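Laine Koppel
April 13, 2026

ok I have finally walked enough in the new house shoes era of my life to have opinions, so this is going to be a thread about going shoes-off at home as a full grown adult who did not grow up that way. Mute me now if feet stuff bothers you

1/ Background: I was raised in a boots-on-the-couch house. My dad would come in from the yard and walk straight to the fridge. Then I moved in with Titas, whose family would sooner let a goat in the living room than a pair of sneakers, and I had to learn manners at 34

2/ The first thing you find out is that socks alone are not a plan. We've got tile in the kitchen and old wood everywhere else and by November my feet were so cold I was wearing two pairs to do dishes. And then you step in a wet spot by the sink and that's your whole evening ruined

3/ So I went shopping. First pair were the Petrauskas felt ones, the gray ones everybody's aunt owns. Warmest thing I have ever put on. Also zero grip!! I went down the last 2 stairs on my tailbone holding a full laundry basket and lay there looking at the ceiling light thinking about my choices

4/ (People have told me you can put dots of silicone on the bottoms. I tried it. It picked up every hair in the house and I don't even have a pet)

5/ Second pair, Hikero, which are supposed to be camp shoes. Great grip, you could climb a barn in them. But they have a back on them and a little toggle, and a house shoe with a toggle is a shoe. I am not bending over at 6 am to toggle something so I can make toast

6/ Which is how I ended up a slide person. I fought it for years because slides said "pool" to me, or "guy getting his mail." But you just walk into them! You walk out of them! I take them off without breaking stride to stand on the bathroom rug and then I'm back in them and headed for coffee 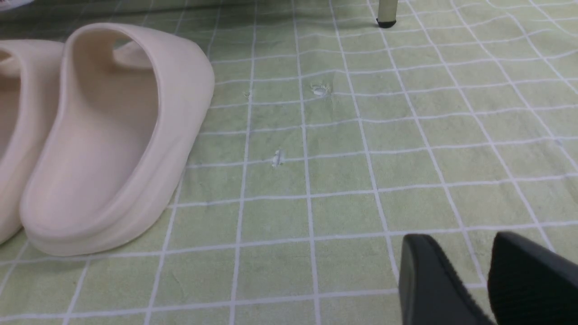
cream slides, my beloveds

7/ I know, I know, cream. My sister's entire reply when I told her the color was "bold." But they never leave the house, that's the whole idea. And dirt on a light shoe tells you when the floor needs mopping, so now I mop more, so I guess they're also a cleaning product

8/ Wash them in the sink with dish soap and an old toothbrush. Do NOT put them in the dryer. I'm not going to go into it but a previous pair is now a child's size

9/ Ok, guests. This is the part I get asked about most and the part I'm worst at. I hate telling a person what to do with their own feet the second they walk in. Titas just says "shoes" in a cheerful voice and points. I stand there in the hall going "oh you can, if you want, whatever's comfortable" and then I spend the whole dinner staring at their sneakers

10/ What helped was the bench. Before the bench, people were hopping around on one foot holding on to my coat. Put a place to sit by the door and half of them start untying without a word from you. Ours is from the Mumska secondhand place, it was $80 and one leg is short so there's a folded takeout menu under it

11/ And guest slippers in a basket next to it. I was skeptical (other people's feet!!) but in winter they get used every single time. Buy them too big. A small person in a big slipper is fine, a big person in a small slipper walks around your house like a crab

12/ Exceptions, because I'm not a monster: plumbers, movers, anyone carrying something heavy, my grandmother, anyone who says they'd rather not. You don't get to ask why. Someone's got orthotics, someone's got a hole in their sock, someone just doesn't want to. Hand them a doormat and move on

13/ Speaking of, get a real doormat. Get the ugly scratchy one. I had a cute one with a lemon on it for a year and it did nothing except shed yellow fuzz into the hall

14/ Did it make the house cleaner? Yeah, a lot. The grit by the kitchen table is just gone. I used to be able to hear it when I pulled out a chair. The vacuum canister used to be half sand and now it's mostly my own hair, so, different problem

15/ The bigger change is kind of dumb but I'll say it. Taking off my work shoes at the door is the first time all day I stop moving. I sit on my crooked bench for a second and put the keys down. I used to be making dinner with my bag still on my shoulder and now I'm not

16/ Money, because somebody will ask: please don't spend a lot on this. I saw a pair of shearling ones from Titenen for $490. For inside! To look at your own dishwasher in! If I owned those I'd have to keep them in the safe I don't have

17/ Things I still haven't solved:
taking the trash out (do I change shoes for a thirty second trip? I do a sort of tiptoe thing and feel guilty)
the back porch, which is legally outside but emotionally inside
summer, when Titas goes barefoot and leaves footprints on the tile I just mopped

18/ UPDATE since the replies are all about the porch: we have now discussed it at home for an entire meal. Current ruling is that the porch is outside if it has rained and inside if it hasn't. Titas wants it on record that he disagrees

19/ Also several of you said keep a dedicated trash pair by the back door, some big old clogs anyone can step into. That's smart and I'm annoyed. Going to look at Mumska on my day off

20/ Last one, then I have to go get the sheets out of the wash. If you've got a house shoe that's warm AND grips AND has no back on it, tell me the name of it. The cream ones are not winter shoes and I've got until September to figure it out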